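Notebook, October – sim wrist view, flange alignment runs

Carrying on from Doğukan's entry. The question is still whether the policy trained only on rendered wrist views holds up when we change the lighting, before we spend any time on the real arm.

Setup
Same task file as last week, Clundlow branch. Two lighting sets: the flat one we trained on, and the new one Nazmiye made with the bright panel on the wall. 2,000 training episodes, no retraining between sets. Start poses drawn from the same list for both so the runs can be compared pair by pair. I fixed the seed after the first batch because Ekrem could not reproduce my numbers.

Results so far
123 paired runs finished before the queue stopped. On the flat set the arm settles without much correction. On the new set it gets close and then hunts from side to side – worst when the wrist comes in low. Songül thinks it is the highlights on the white shell. I think it could be the reflection on the grey wall, but have nothing to show for that yet.

One view from the new set, with the gripper still open and the gold plate and blue discs off to the left of the gap:

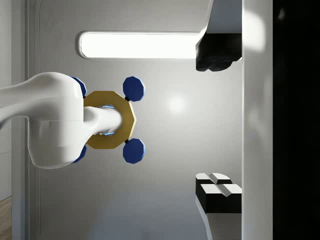 To do
– Rerun the worst 4 start poses with the wall made matt and everything else left alone.
– Ask Barnabás whether the glow on the ring can be turned down separately from the panel.
– Save the fingertip positions as well as the joint angles. I forgot this and had to work them out afterwards.
– Restart the queue at 2 if the Winar job has cleared.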